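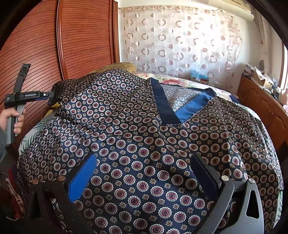 20/06/2022 | Posted by Nusrat Weerakoon, Wesetti workshop

Replacement pad set for hand-held grippers

The pad set contains 2 angled pads with black backing, one left and one right, and the screws to fit them. Each pad has a finely textured face, which does the holding on satin, lining and other slippery cloth. Part number 1032.

When to change them

Inspect the pads every 2000 closings. Change both if the texture has gone smooth at the tip or a corner has started to lift. A new pad next to a worn one pulls the cloth to one side, and folds come out crooked.

Fitting

Open the jaws fully and lay the gripper on its back. Undo the screws behind the old pad and slide it off towards the tip. Wipe the plate with a dry cloth. The new pads should slant towards each other like a mirror image. If they don't, you have left and right swapped. Tighten by hand only.

Close the jaws slowly on a sheet of paper. It should be held along the whole edge of the pads. If one end is slack, loosen the screws, press the pad flat and try again.

Pivots

Leave the pivot caps on. Put one drop of light oil at each joint in March and again in autumn, and wipe off what runs out. Keep oil away from the pads, as it marks fabric and does not wash off the texture.

Cleaning

Warm water and a soft brush. No spirit cleaners. Lint collects in the linkage behind the pads and should be picked out with tweezers before the gripper is put away.

Orders and repairs: Sorin Leka, Wesetti, Unit 43, Undby | © Wesetti | Back to top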